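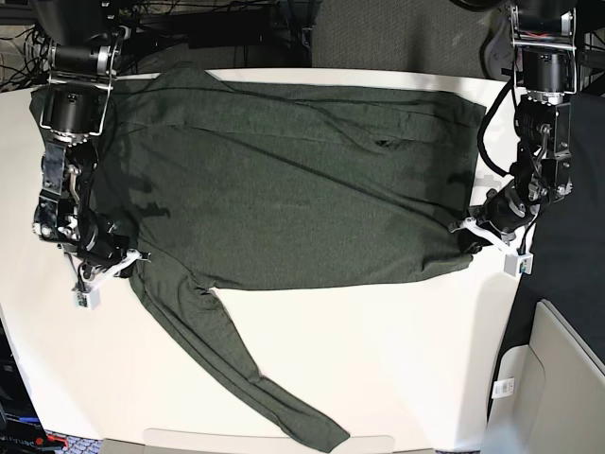
2 min read

How do I stop my long-sleeved shirts from going rough and misshapen?

Hi all! I finally gave up the laundromat and got my own washer, a Vumia with a spin that goes up to 1,000, and I love it so much that I've been washing everything I own. The trouble is my knit shirts. After a few months the sleeves seem longer than they used to be, the hems go wavy and the fabric feels kind of crunchy. I use a normal scoop of powder, warm water, full spin, then over the shower rail until morning. No dryer, there's no space for one. Which part of that is doing the damage?

posted by Baptista

The rail! I did the same thing for years. A soaked knit shirt is heavy, and all that water runs down to the cuffs and the hem and pulls on them the whole night. Dry them flat and you'll be amazed, I promise. Smooth the body out with your palms first, then bring each sleeve straight out from the shoulder and pat it down – don't tug, or you'll set the stretch in. Push the side seams back to where they belong while you're there. Flip it over when the top feels dry. 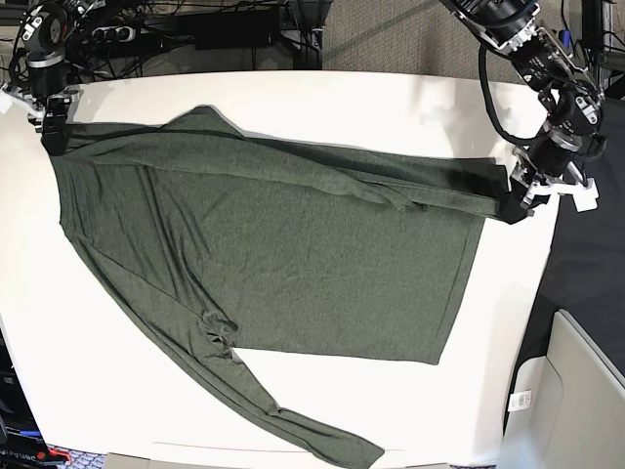
Heathered green knit, long sleeves, spread out on a white tabletop.

Any clean surface works if you put a towel under the shirt. Swap the towel when it gets soggy (old beach towels are great for this, they drink up so much). Keep it out of strong sun if the color is dark. Mine used to come in from the balcony with one pale shoulder, which was a fun look for nobody.

Also, drop the spin to 600 for knits! They come out wetter, so roll them up in a dry towel and lean on the roll before you lay them out. I enjoy that part way too much.

posted by Heltimero

Use less soap.

posted by Unitz

Coming back to add to my own answer, as Unitz is right and I skipped the crunchy part! A full scoop is a lot for a small load, and what doesn't rinse away dries into the fabric. Try half, and run an extra rinse the first couple of times to clear out the old stuff. If your water is hard you may still get some stiffness. A little white vinegar in the softener drawer helps with that, and no, the shirts don't smell like salad once they're dry – but check your washer's manual first, some makers don't want vinegar near the rubber seals. Never mix it with bleach.

Cool wash too, if they aren't really dirty. I haven't washed a knit on warm since February and they feel lovely.

For shirts that are already stretched, wet them again and ease the sleeves shorter with your hands while they're flat. Cotton will often come back a bit. The wavy hems are harder, but a steam iron held just above the fabric does wonders on mine.

posted by Heltimero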